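Hulora Laundry Set, README

Notes on the loading and unloading part of the set. Put together in a hurry by Vira Mykhailiuk, last edit 12/12/20. Ask Kavinda Gazi for the folding part, I dont have it.

What's in it: 3690 stills, clothes going between a basket and a front loader. Mixed colors, mostly shirts, kids' stuff, small cloths. Labels are per garment, plus one for the door (open / shut / half).

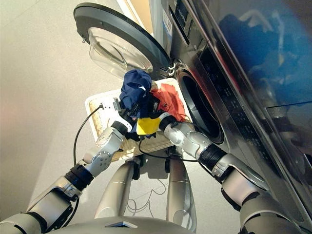 Vol. 2, No. 16

Woven basket, beige with a white rim, right up by the drum. Navy piece labeled "garment, crumpled", orange-red one "garment, in basket". The small yellow thing could be a cloth or a sponge, so it gets "small, unsure". Please leave it that way.

Door is "open" there. Glass in the door is labeled as door, black gasket as machine. Ruwan Sikder did it the other way round in the March batch, more than 200 files, still being fixed.

Known problems:
- navy and black get mixed up, check by hand
- socks not paired, dont try
- file names in Pravudska folder have spaces

Corrections to Vira, with the file name in the subject line.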